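Small wires and cables: how to keep them in order

In our home the thin wires were always mixed in one drawer. Since October I do it in another way, and it works well for me.

Empty the whole drawer on the floor, where you have more place than on a table. A light floor is best, you see each piece at once. Then take one wire at a time and wind it loosely over two fingers. Do not pull it tight, the copper inside can break near the ends. Leave about the length of a thumb free, and turn it once through the middle of the coil.

Sort by colour. Purple goes with purple, yellow with yellow.
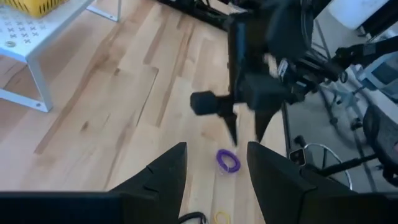

Thick black cables I leave for the end, they need a bigger loop and they do not like to lie with the small ones. For the small coils I use a flat Hirow box with a lid, it cost me 351 in the Grilberg shop. A jam jar is also good.

Before you put the drawer back, wipe it with a dry cloth. And go over the floor with your hand, short ends of wire like to hide between the boards.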